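Workshop Tips: Comparing Grippers on Wrapped Cartons

The Paewai workshop maintains this page for staff and visiting trainees who evaluate end effectors on the packing bench. The tips were compiled by Waltraud Sauerland and are reviewed each June.

Begin with the load, and leave the catalog for later. Film-wrapped cardboard is slippery in some places and tacky in others, and a gripper that performs well on bare cartons may slide on the wrap. Set aside two cartons of the same size, stack them, and keep the same pair for every hand under comparison.

Mount the wrist camera before the first run and check its view with the hand both open and closed. A large hand will hide part of the load. Where the fingertips cannot be seen at the moment of contact, adjust the approach angle before changing any controller setting.
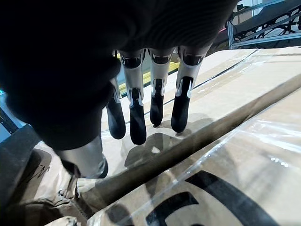
Bring the fingers down slowly and stop short of the surface on the first pass. Overhead lighting produces glare on plastic film, and depth readings taken over a bright fold should not be trusted. Turning the stack a little is often enough to correct the reading.

Run each hand six times at the same speed. Record the grip force, the approach angle and any tearing of the film. Replace torn film before the next hand is fitted.

The two-jaw Flemel gripper requires a clear edge on both sides of the carton. The multi-finger Rostance hand tolerates an uneven surface but takes longer to set up, and its controller must be restarted after a change of tool. Allow three minutes for the restart.

Wipe the fingertips with a dry, lint-free cloth between runs. Solvents are not to be used on soft fingertip covers.

Completed record sheets should be given to Glenys Pomare at the tool counter. Hands on loan are returned in their original cases, with both mounting screws in the bag provided.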